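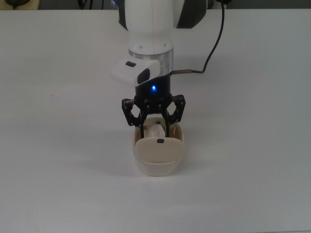
Item 3: the cream tub, lid partly open, on the pale table.

Rakley Building, second floor tenants
Minutes of the meeting held Jan 10, 2022, in the shared workroom

Present: Octavio Yupanqui (chair, and by default minutes); two from Skemen; one from Björklund; two from Veltitz, one of whom left during item 4 and came back during item 5 with a sandwich.

Apologies: the other half of Björklund, who had a delivery. The landlord's agent was invited and did not reply, as in October.

1. Minutes of the last meeting

Read, or at any rate scrolled through. Skemen asked that "heated discussion of the microwave" be changed to "discussion of the microwave." Agreed. Veltitz asked that the remark about the dish towel be taken out altogether. Not agreed, but the name has been removed. Approved as amended.

2. Matters left over from October

Coat hooks. Up. They are lower than expected and long coats touch the floor. Björklund put them up and would like it recorded that the height was the one given in the email. The chair looked at the email during the meeting and the height was the one given in the email. Hooks to stay where they are until somebody feels strongly enough to bring a drill.

Window over the sink. Still does not close all the way. Still the landlord's job. Octavio will write again.

Labels on the supply shelves. Done for the top two shelves. The lower ones say "MISC" and "MISC 2." Skemen did these and considers the matter finished. Veltitz asked what distinguishes the two. Skemen said MISC 2 is heavier.

The gray stapler. Found. It was in MISC.

3. Small containers on the shared table

This took up most of the meeting, so it takes up most of the minutes.

Background for those absent: in October we agreed that nothing stays on the shared table overnight unless it is in a container with a lid. The thinking was that loose items would go back where they belong, and that the few things really needed at the table would live in something neat. What happened is that everybody bought containers. The table is now covered with lidded objects in perfect compliance with the rule.

The cream tub was brought up as a case in point. It is small, plastic, rounded at the corners of its ambitions, with a beige hinged lid and a little dark tab on the front of the lid. There is something white inside. Björklund thought it was a cloth. Veltitz thought it was a piece of plastic, possibly part of something else. Everyone agreed the white thing has a dark spot on top, and at that point the discussion stopped making progress.

Ownership. Octavio asked each firm in turn. Skemen said no. Björklund said no. Veltitz said no, and then that it could be theirs, and then no again after a short conference. The chair noted that the tub has been on the supply list as "tub, sm., cream" since before any of us wrote the supply list, which is in Veltitz's handwriting. Veltitz said a lot of people write like that.

Does it count as lidded. Skemen raised this and would not let go of it. The rule says a container with a lid. It does not say a closed lid. A tub with its lid partly open is, on a strict reading, a tub with a lid. Björklund said that on the same reading you could leave out a saucepan. Skemen said yes, if it had its lid. The chair asked whether anyone was planning to leave out a saucepan. No answer was given, and the chair has made a note of that too.

After some time the following wording was agreed:

"Containers left on the shared table overnight must have a lid, and the lid must be shut. A lid leaning on its own contents is not shut."

Carried, with Skemen abstaining on the grounds that the second sentence was aimed at them.

What to do with the tub. Four proposals were heard.

Skemen proposed throwing it out. Objection from Björklund: it is a perfectly good tub and they don't grow on trees. Skemen said the supply cabinet rather suggests they do.

Björklund proposed using it for the binder clips, which at present are kept in a mug. The mug's owner would like the mug back. The mug's owner is Octavio, who declared an interest and then spoke in favor anyway.

Veltitz proposed putting a note on it and waiting two weeks. It was pointed out that we did this with the umbrella, and that the umbrella is still here, with the note, and that someone has since borrowed both.

The second person from Veltitz, speaking personally, proposed that the tub be left exactly where it is, as it was not hurting anyone. This got more sympathy than the chair had expected.

Agreed in the end: the tub becomes the binder clip tub. The white thing goes into an envelope in MISC (not MISC 2) until the end of the month. If it belongs to something, the something will presumably stop working and its owner will come looking. Octavio gets his mug.

4. The tabletop itself

Björklund reported that the surface is easier to keep clean than the old one and also shows everything. Coffee rings are visible from the door. There was brief nostalgia for the brown table, on which a coffee ring could live out its days in peace.

Wiping down. The October rota lasted until its first holiday. A new one was drawn up:

First week of the month: Skemen
Second week: Björklund
Third week: Veltitz
Fourth week: Octavio
Any leftover days: whoever made the mess, on their honor

The spray is under the sink. The blue cloths are for the table and the yellow cloths are for the sink. Please do not be creative about this. Veltitz asked what the gray cloths are for. The gray cloths are blue cloths.

Cutting on the table. No knives directly on the surface. The mat hangs on the side of the cabinet. Skemen asked if scissors count. Scissors are fine provided the cutting takes place in the air.

5. Supply cabinet and what is in it

Skemen and Björklund went through the cabinet last week and produced a list. The full list is taped inside the door. Points arising:

There are 358 rubber bands. They were counted. The chair asked why they were counted and was told that it had been a quiet afternoon. No more rubber bands are to be bought by anyone for any reason.

There are 11 empty containers with lids, and a further nine lids that fit none of them. Björklund has tried all of them. Björklund would like it known how long that took but did not say how long it took. The odd lids will be recycled. Veltitz asked for one of the round ones to use as a coaster and was allowed to have it.

Batteries: new ones on the left, dead ones in the jar. If you are not sure which you are holding, it goes in the jar.

Tape: we have every kind except the ordinary kind. Veltitz to buy ordinary tape.

The thing with the handle remains unidentified and has been returned to the back of the cabinet, where it seems settled.

6. Money

The kitty stands at $694, more than anyone remembered putting in. Octavio checked it against the envelope and the spreadsheet, and they agree with each other — a first. Suggestions for spending it:

A second trash can, so the recycling can stop being a moral question. Agreed.

A better kettle. Agreed, after the usual exchange about whether the present kettle tastes of anything.

More containers (Skemen). The room was silent for a bit. Skemen withdrew the suggestion and said it had been a joke. The chair has minuted it as a suggestion.

A dish rack. Put off. Björklund has one at home that may do, if it can be got away from a relative.

7. Tidying day

It was agreed to do one proper clear-out before the end of the month, starting after lunch and going on until people begin saying "I'll take that home and look at it," which experience shows is the point to stop. Jobs:

Skemen: lower shelves, including finding new names for MISC and MISC 2
Björklund: under the sink, and the cloths
Veltitz: windowsill, umbrella, plant
Octavio: table, binder clips, and the drawer that jams

The plant was discussed. Opinion is divided on whether it is resting. Veltitz will water it and report.

Anything in the workroom that you want to keep should have your firm's name on it before then. Pencil is acceptable. A meaningful look is not.

8. Any other business

Skemen asked if the heating could come on before nine. It is the landlord's job. Octavio will put it in the same letter as the window.

Björklund asked whoever has been turning the clock face to the wall to stop. Veltitz said the ticking is worse when you can see it. To be continued outside the meeting.

Veltitz asked if sandwiches could be eaten at the shared table during meetings. The chair observed that the question had come late. Permitted, with a plate.

Actions

Octavio: letter to landlord (window, heating); move binder clips to the cream tub; take mug home and wash it
Skemen: shelf names; print the new lid wording and put it up by the table, straight this time
Björklund: recycle the odd lids; ask about the dish rack
Veltitz: ordinary tape; plant; kettle and trash can out of the kitty, receipts in the envelope

Next meeting to be fixed by email. Whoever replies last brings the cookies.

Minutes taken by Octavio Yupanqui. Corrections to him by the end of the week, please, and in writing. The last set were shouted through the bathroom door.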